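Finishing forum > Waterborne and oil finishes > Haze in satin topcoat over blond boards

kemau_bench
Bench top, light boards with darker brown streaks. Three coats of satin waterborne, sanded at 300 between coats. Haze shows only under raking light.
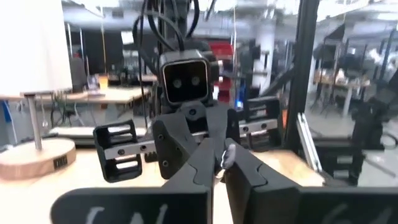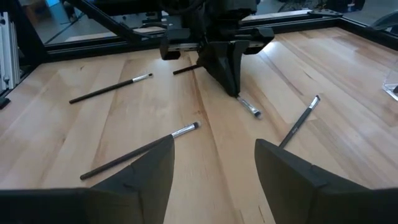

Room was 12 degrees overnight, which I suspect is the cause. Can I recoat, or does it have to come back to bare timber?

Niria
Cold room, slow coalescence. Warm it up, leave it 5 days, then look again before you touch it.

G. Ragnarsson
Disagree. Satin has flatting agent in it, and if the tin wasn't stirred the last coat gets most of it. Same colour of haze, different fault. How was it stirred?

kemau_bench
Shaken, then stirred for a minute or so. Last coat came from the bottom third of the tin.

G. Ragnarsson
Then that's your haze. Scuff it and put one coat of gloss from the same range over the top. Rub back to satin with a grey pad once it's hard.

Niria
Gloss over an uncured film will trap water. I'd still wait the 5 days. Grethe's fix is fine after that.

diltura211
Wipe a test patch with mineral turps first. If the haze vanishes while it's wet, it's at the surface and a recoat will sort it. If it stays, it's in the film and you're sanding.

kemau_bench
Vanishes under turps, comes back as it dries. Heater is on, will scuff next week.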